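Shop Comics & Graphic Novels Art Books Gift Sets Visit Us Basket

Shelves > Graphic Novels > All Ages > Box Sets

Etano: The Complete Lamdale Stories – Slipcased Set

We have been waiting such a long time to put this page up, and now that the boxes are stacked in the back room we can hardly stop opening them! If you have ever come into the shop and asked for something a ten-year-old and a grandparent could both read without either one being polite about it, there is a fair chance we tried to sell you the first Lamdale book. It was out of print for years, so we were mostly selling you a secondhand copy with a cracked spine and somebody's name inside the cover. Now the whole run is back, in one set, and the spines are lovely.

For anyone new to it, Lamdale is a harbor town where the tide goes out once and forgets to come back. Etano is the girl who walks out across the empty seabed to find out why, with her aunt's compass and a very opinionated heron named Kitix. The first volume is nearly all walking and talking (it's slower than you may remember, and we love it for that). The second is the one with the shipwreck market, and the third is where it all gets rather big and sad and wonderful, and we won't say a word more about it.

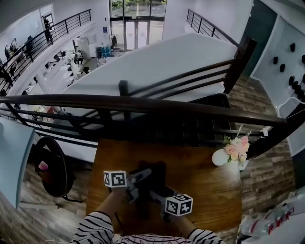
The set collects all 19 issues across 3 hardcover volumes, in a sturdy slipcase with new wraparound art. Iturra Press has gone back to the original pages for the color, and the difference in the night chapters is huge – the old printing turned all those deep blues to mud, and you can finally see the lanterns on the far side of the bay. Volume two has the sketchbook section, and it's my favorite part of the whole package. There are early tries at the aunt's kitchen, and a full spread of the garden behind the lighthouse, where the roses are the same pale pink and cream as the ones in the little white vase on the table, with the same thin sprigs poking up between them. In the first edition that garden was printed so dark you could have taken it for a hedge.

The lettering has been redone too, a touch larger than before, and my tired eyes are grateful. A few longtime readers have asked whether the letters pages are in. They aren't, I'm sorry to say, though the 2 short stories that only ever ran in the holiday specials are tucked in at the end of volume three, and one of them is the heron's origin story!

As to age, we usually say eight and up for reading alone. There's a storm in volume two that a sensitive younger child might want company for, and a goodbye in volume three that I wanted company for myself. Nothing gory, no bad language unless you count what Kitix says about gulls.

Format: three hardcovers in slipcase, full color
Publisher: Iturra Press
Extras: sketchbook section, two short stories, ribbon markers
Price: $40
Availability: in stock, added August 5, 2021

We ship the set in a double box, as slipcase corners are tender things and we'd like yours to arrive square. If you would rather collect it, choose pickup at checkout and we'll hold it behind the counter under your name. Gift wrap is available, and there's a space for a note if you want us to write something inside the card. The single volumes will be sold separately from March, so if you only need to replace a much-loved volume one, it may be worth hanging on until then.

Filed under: all ages, fantasy, sea stories, books to read aloud, staff favorites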